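Robotervorführung am Tag der offenen Tür vorbereiten

Die Anleitung richtet sich an Labore, die Besuchern einen zweiarmigen Roboter bei der Arbeit zeigen wollen. Sie beruht auf unserem Besuchstag bei Dukonari im Januar.

1. Aufgabe auswählen
Nehmen Sie eine Aufgabe, die Besucher aus dem Alltag kennen. Wir haben uns für Tüten, Kartons und Körbe entschieden. Ein Durchgang sollte höchstens 6 Minuten dauern, sonst gehen die Leute weiter.

2. Arbeitsplatz einrichten
Der Tisch vor dem Roboter bleibt bis auf das Objekt, das gerade bearbeitet wird, frei. Körbe kommen auf einen Beistelltisch in Reichweite des rechten Arms. Weiche Objekte wie Plastiktüten legt man so hin, dass der Knoten oder Griff gut erreichbar ist. Vor dem Einlass jede Greifposition einmal langsam anfahren.
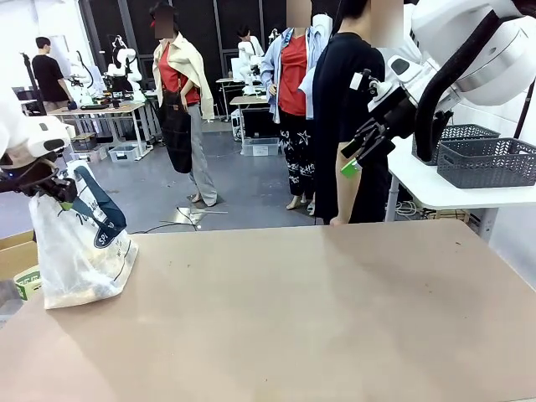
Durchsichtige Tüten sind schwieriger als Kartons. Wenn der Greifer beim Probelauf zweimal danebengeht, Tüte neu hinlegen und das Licht prüfen.

3. Besucher führen
Gruppen klein halten und den Abstand zum Arm vorher am Boden abkleben. Eine Person erklärt, eine zweite bleibt am Not-Halt und redet nicht mit den Gästen. Kabel auf den Laufwegen abdecken oder verlegen.

4. Ablauf
- Arme in Ruhestellung, Begrüßung
- Aufgabe kurz ansagen
- Durchgang ohne Unterbrechung zeigen
- Arme zurück in Ruhestellung, dann Fragen

Zwischen zwei Gruppen haben wir fast 40 Minuten eingeplant. Das reicht auch, wenn ein Gelenk neu referenziert werden muss.

5. Nach der Vorführung
Fehlgriffe mit Uhrzeit und Objekt notieren. Wir werten die Liste in Stata aus, eine einfache Tabelle genügt aber auch.

Stand: 24. März 2019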